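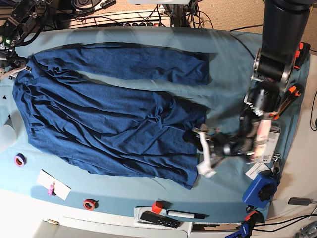
My sister thinks I should just buy cheaper clothes and quit worrying about them. She told me this over the phone, while I was complaining (again) about a shirt that lost its shape after one summer, and her point was that at nine bucks a pop you can toss it and get another. I've been arguing with her in my head ever since, so now you get to hear it.

I used to shop exactly like that. There was a Jeltidley outlet by my old apartment and I'd come out with a bag of tops most paydays, all of them fine for a month. Then the side seams would start creeping around toward my belly button and I'd go back for more. I spent a lot of money being cheap!

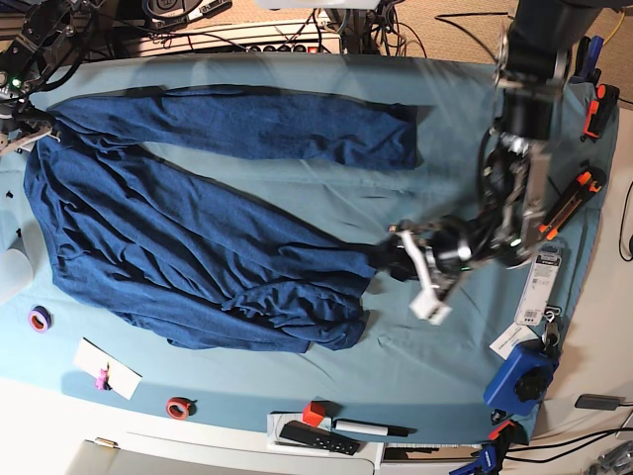
Page last changed: Thu 30 August

So in July I did something a little nuts and paid $69 for one long-sleeved shirt from a small shop in Wusedby. I felt sick walking to the car. I wore it to work, I wore it to a cookout, I slept in it once by accident, and it still looks like a shirt. Does that prove anything? One shirt, one summer, probably not. But I've noticed I treat it better, and I think that's a bigger deal than the fabric. I wash it cold. I hang it up – me, a person who has kept her clothes on a chair since college.
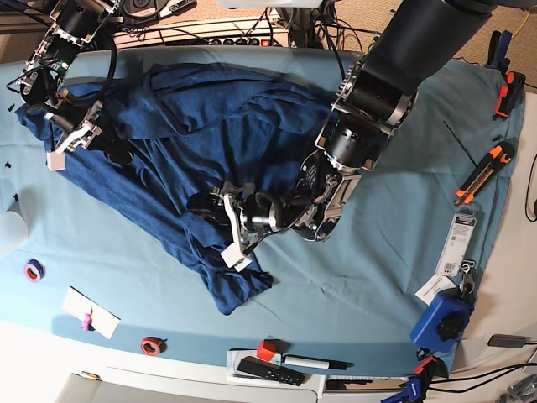

Navy goes with everything, wrinkles included.

The fair argument against me is money up front. My sister has three kids who grow like weeds and she can't be dropping sixty-some dollars per torso, and anybody who lectures her about it can come do her laundry. I get that. What bugs me is that the middle has vanished. When I was a kid you could walk into a plain old department store and spend $30 on something decent, and now it's either the throwaway rack or the fancy shop with the candle burning by the register. Where did the regular shirt go?
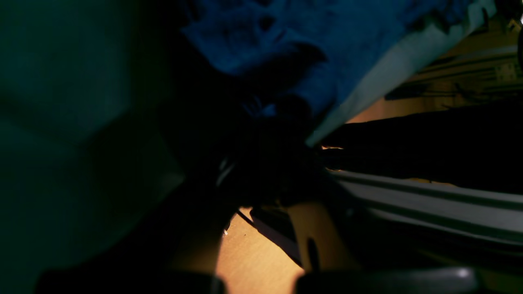

I blame us shoppers a little, too. We got used to buying from a thumbnail, and you can't feel a seam through a phone. Put a piece of blue fabric in poor light, all crumpled up with the folds gone nearly black, and I couldn't tell you if it was the good stuff or the junk. I have to get my hands on it and pull. The Usmani store downtown let you do that, and then it closed and became a Cokura pickup counter, where everything comes sealed in a bag and you find out at home.

Anyway, I'm calling my sister back tonight. Her birthday's coming up and I think I'm getting her a shirt.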